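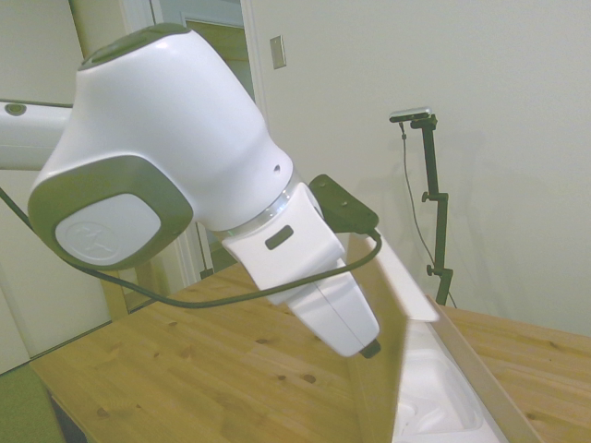
## Packing table, room 209 – August walk-through

- [x] **Tabletop.** Pine, knots and all. Run a palm over it for splinters. Mine survived.
- [x] **Table corners.** Still square, still at hip height. Bruises are logged under Mensah's system, meaning a sticky note.
- [ ] **Cables.** Keep slack off the packing side. Partial credit.
- [x] **Cartons.** Lid opens and stays open, insert seated in the tray. Scuffs inside the lid are cosmetic – Bemo will complain anyway.
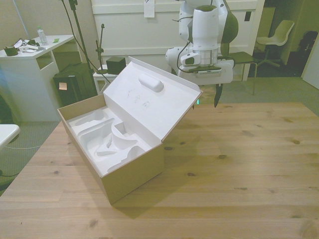
Endance wants to know if a scuffed lid counts as a fail, given that the last batch had 36 of them. It doesn't. Check the hinge and the insert, then move on.

- [ ] **Drinks.** Bottles stay off the packing table. Caps on.
- [ ] **Floor.** Cases against the wall by 15:00.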